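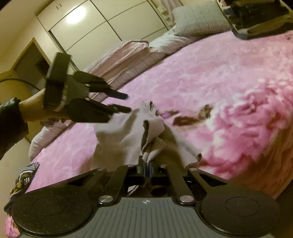

Terence Sedgwick was late to the Ternis open day, 16 minutes, tie in his pocket. Visitors along the hall already, whispering like church. He squeezed in by the door. The black fingers had the cloth by one corner, up off the pink blanket, all those big blossoms under it, and he thought of his mother's room. Same kind of flowers. He hadnt planned on that.

"Any questions?" the Brornach woman said. One hand up. His.

"Does it do fitted sheets?"

Laughter. She wrote it down anyway. Then another go, everyone leaning in, somebody's elbow in his ribs.
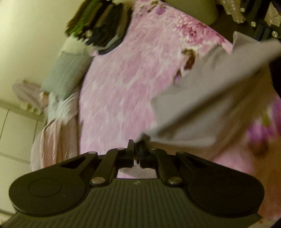

## January

The letter came from Ternis. He read it standing up, coat on, then teh whole thing again.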